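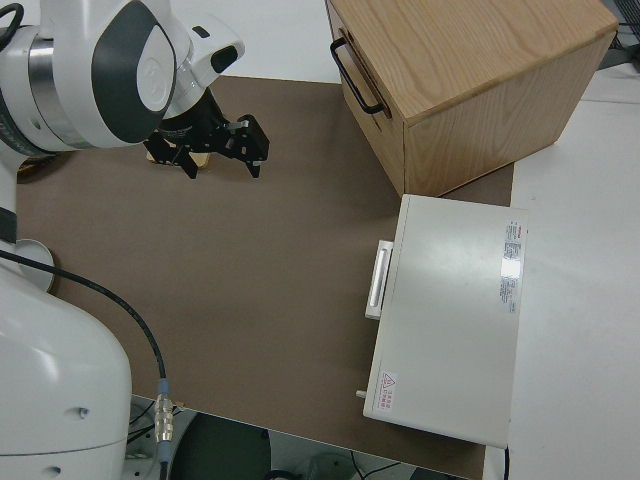

Search this site
Type and press Enter

Notes on collecting demonstrations, part 4

Last month I wrote that the policy was failing because the model was too small. I was wrong, and Babatunde Briggs was polite enough to let me find out by myself. I retrained with twice the parameters on the same set and got the same failures in the same places. The set was the problem. In May we threw out most of it and began again, and this post covers how we collect now.

The target for each task is 100 kept demonstrations. Kept is the word that matters. An episode that ends in the right state but gets there by a route I would not want copied is deleted the same day, before anyone grows fond of it. Halima Okonkwo does the operating for most of the single-arm tasks and Napaporn Sangkhawat for most of the two-arm ones. I review. Binta Bako maintains Dzene, our recording tool, and has opinions about file naming that I have stopped resisting.

Start poses

In the old set, the operator placed the objects by hand before each episode and believed the placement was random. It was not. I plotted the start positions of the small block from our first collection and got a tight oval close to where the operator's hand came down naturally. The policy learned the oval. Outside it, the gripper went to the oval anyway, closed on air and lifted with great confidence.

Dzene now draws the position and prints it as a grid cell plus a rotation. The operator sets the object there within a finger's width and presses go. It adds time to each episode, which Halima dislikes, and it removed the oval, which I like. Larger things such as boxes and appliances get moved too, only less often: they hold still for a block of episodes and then change places. We log every move.

Where an episode begins and ends

We had two operators with two ideas of the end. One stopped recording when the gripper opened. The other backed the arm off first. The trained policy would release the object and then hesitate over it, sometimes picking it up again. The rule is now written on the wall:

- Recording starts with both arms at rest pose.
- It stops after the release, the retreat and a still hold of 2 seconds.
- A pause in the middle stays in only if the task needs one. Thinking is done before go.

The third line has caused the most deleted episodes. Operators pause to decide which arm to use, and a pause looks to the model like an instruction to wait.

Two arms and a full table

The kitchen tasks are where the work is now. Mugs on a mug tree, plates in a rack, corn in a basket, a call bell, a toaster oven, all on one mat within reach of two arms. The point of having so much out at once is that most of it is irrelevant to any one episode. If the prompt concerns a plate, the mugs are there to be ignored, and the model needs plenty of examples of mugs being ignored.

Plates in the rack are the hardest part of it for an operator. The gripper has to come down along the plate, close on the rim and lift straight before it tilts. Come in at an angle and the finger pushes the rim, and then the operator corrects, and then the correction is in the data. Adesuwa Idahosa at Clotach suggested we keep a small share of the corrected episodes, tagged, so that the model sees recovery as well as clean runs. We are trying that. I do not yet have a number I would defend.

Arm choice is by rule as well. For each task we fix which arm acts first, and the other holds clear until it is needed. I would prefer the model to learn the choice, but with a set this size I would be asking it to learn the operator's mood. 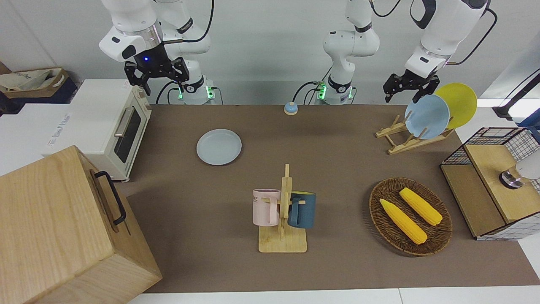
What review looks like

I watch every episode once at 4x, then open the joint traces for any that felt wrong. The usual reasons for deletion are a late stop, a bumped neighbor object, or a start pose that does not match the log. I also hold back a few start cells per task that never appear in training. They are the only cells I believe when someone asks for a success rate.

Next is the drawer task, which needs a firm pull along one line and punishes a sloppy grasp on the handle. I expect to delete a lot. The Dzene export script will go up when Binta is happy with the field names.

Related posts
Grid cells, rotations and the printed start card
Dzene: recording at a fixed rate and why ours drifted
Climora notes: camera placement
Demonstrations, part 3: the model was too small (see correction)

Contact | Copyright Basness Notes | Back to top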